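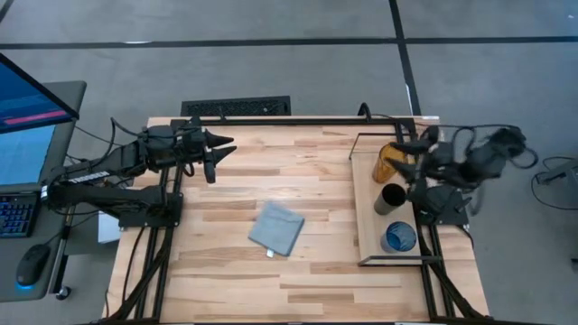
Zwei Roboterarme an einem Holztisch

Was ist ein Soundcheck?

Ein Konzert fängt um acht Uhr abends an. Die Band ist aber oft schon am Nachmittag in der Halle. Sie baut ihre Instrumente auf und macht einen Soundcheck. Das Wort kommt aus dem Englischen. „Sound“ heißt Klang und „check“ heißt Prüfung.

Warum muss man den Klang prüfen?

Jeder Raum klingt anders. In einem leeren Badezimmer hallt deine Stimme, im Kinderzimmer mit Teppich und Vorhängen kaum. So ist es auch bei Konzerthallen. Harte Wände werfen den Schall zurück, weiche Stoffe schlucken ihn.

Außerdem sind die Instrumente verschieden laut. Ein Schlagzeug hört man auch ohne Mikrofon sehr gut. Eine Stimme würde daneben untergehen – deshalb singt die Sängerin in ein Mikrofon.

Wer macht was?

Auf der Bühne stehen die Musikerinnen und Musiker. Im Saal, meistens weiter hinten, steht das Mischpult. Das ist ein großes Gerät mit vielen Reglern. Dort arbeitet die Tontechnikerin oder der Tontechniker. Für jedes Mikrofon gibt es einen eigenen Regler, mit dem man es lauter oder leiser stellen kann.

So läuft ein Soundcheck ab

Die Band Gramia spielt in der Halle Skarkstead. Dort passen 700 Leute hinein. Zuerst ist das Schlagzeug dran. Es braucht mehrere Mikrofone, und jede Trommel wird einzeln angeschlagen. Das klingt eine Weile ziemlich langweilig: bumm, bumm, bumm. Danach kommen Bass, Gitarre und Keyboard, am Schluss der Gesang. Wenn alles eingestellt ist, spielt die Band 3 Lieder zusammen. Für jede Probe eines Liedes hat sie höchstens 10 Minuten Zeit.

Was sind Monitore?

Die großen Lautsprecher zeigen zum Publikum. Damit die Band sich selbst hört, liegen auf dem Boden kleinere Lautsprecher, die zur Bühne zeigen. Man nennt sie Monitore. Manche Musiker tragen stattdessen Kopfhörer im Ohr.

Und wenn das Publikum kommt?

Dann ändert sich der Klang noch einmal. Menschen und ihre Kleidung schlucken Schall. In Skarkstead waren im Oktober 282 Leute im Saal, und schon das hört man. Die Tontechnikerin stellt deshalb während der ersten Lieder noch nach.

Wörter zum Merken

Schall: Schwingungen, die sich durch die Luft ausbreiten
Mischpult: Gerät, mit dem man die Lautstärke der Mikrofone regelt
Monitor: Lautsprecher für die Leute auf der Bühne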